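Arholm moves board handling at Haworth plant to gripper cells, shifts operators to grading 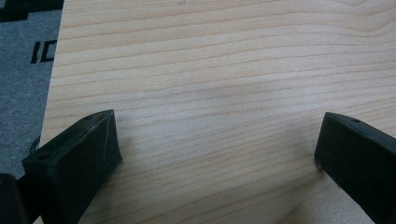

An open two-finger gripper over a pale wooden board at Arholm's Haworth plant.

Furniture parts maker Arholm has put the second of two automated board handling cells into regular use at its Haworth plant, the company said Monday. The cells pick up small wooden parts after sanding, place them in trays and pass the trays to the finishing line. Until June, all of that work was done by hand at four benches.

The new equipment was installed by Lundinach, an integrator that has supplied conveyors to the plant before. Each cell has one arm with a two-finger gripper, a tray feeder and a control cabinet. The arm works from a flat bench where parts arrive in a single layer. Parts that overlap are left in place and flagged for an operator.

Arholm said the two cells together handled 2402 parts per shift in the last full week of trials. The four manual benches averaged 1249 parts per shift over the same number of working days last year. The company noted that the figures are not fully comparable, as the manual benches also took oversize pieces that the cells are not set up to accept.

Those pieces, mostly shelf blanks and long drawer fronts, still go to a manual bench next to the sanding room. Arholm has no plan to automate it this year.

Seven people per shift worked in board handling before the change. Three now do. One looks after both cells, one runs the remaining manual bench and one moves full trays. The other four positions have been transferred to grading and repair, where boards are sorted by grain and surface condition before they are assigned to a product line. The company said no jobs were cut and hourly base pay was not changed by the transfer.

Operators assigned to the cells were given 45 hours of training, split between the plant and the Lundinach workshop in Flusberg. The course covers start and stop procedures, clearing a dropped part, changing gripper fingers and teaching new pick positions. Teaching is done by hand: the operator works through the pick with a hand-held gripper tool, and the recorded motion is checked at low speed before it is released to the cell. A new part size takes less than one shift to set up when its thickness is within the range already in use.

Most stops during the trial period had one of two causes. Thin parts sometimes slipped when the fingers closed on a beveled edge, and fine dust built up on the bench until parts no longer lay flat. Lundinach has since changed the closing force for thin stock and added an extraction port at the infeed. Operators also wipe down the bench at each break, a task that was not in the original work plan.

Employee representatives at the plant said the change has reduced lifting and repeated wrist movement, which had been a regular subject at safety meetings. They raised two other points. The cell operator now works alone for most of the shift, and the signal tone for a flagged part is hard to hear with the sanders running. Arholm has agreed to add a light signal at both ends of the line and to rotate the cell position every two hours – the earlier schedule was once per half shift.

The representatives have also asked for the grading positions to be placed in a higher pay step. Grading calls for more judgment than tray loading, they said, and new graders are now expected to decide on their own whether a board with a surface mark is repaired, downgraded or passed. Talks on that point are still open.

Arholm has changed the way it counts output as well. Bench workers used to be measured by parts per person. The cells are measured by parts per shift and by the number of operator calls, and individual counts have been dropped in the area. Stop records are kept by machine and part number, without operator names.

The plant's catalog lists 746 part numbers. The company did not say how many of them the cells can currently handle, but said parts with the highest yearly volume were set up first. Curved parts and parts with fitted hardware are excluded for now.

A third cell is under review for the packing area. Lundinach is to test finger shapes for finished surfaces in Flusberg, where pressure marks are the main concern. Arholm said it will decide on the order after those tests, and that packing staff will be asked to take part in the layout work before any equipment is purchased.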